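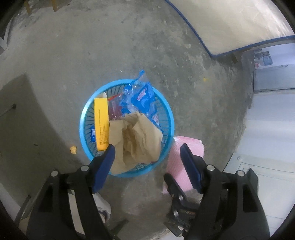
Fingertip views and film packaging: what changed when we split the data by material

The September runs for the waste basket task are finished, so I can write up the result I kept postponing. The question was narrow. If a policy is trained only on demonstrations recorded with the hand-held gripper, does it matter which packaging materials the demonstrations contain, or only how many demonstrations there are?

We had 3193 demonstrations after filtering. Gemma Melis tagged each one by the first material touched: rigid carton, kraft paper, or plastic film. Film is the awkward class. It shines, it folds over its neighbors, and its outline in the wrist view changes between one pick and the next. A crinkled clear and blue wrapper lying beside crumpled brown paper is typical of what the policy has to sort out before it closes the fingers.

Two training sets, 800 demonstrations each. Set A was drawn at random from the pool. Set B was balanced across the three tags. Same network, same action horizon, same number of gradient steps.

Each policy then got 37 trials on film. Set A completed 19, set B completed 30. On carton there was no difference I would defend. On kraft paper set B was slightly worse, and Jawad Farooqui thinks this comes from the approach angle: the film demonstrations come in flatter, and the balanced policy carries some of that over to paper. I have not tested this.

Two notes on method. A trial counted as complete only if the item left the basket without a second item attached, which is stricter than the rule in my earlier posts – the numbers should not be compared. Trial order was shuffled by Wing-yan Fung, who did not know which policy was loaded.

Next is a set with the paper demonstrations restricted to steep approaches. If Jawad is right, the paper score should recover with film unchanged. Training starts Thursday.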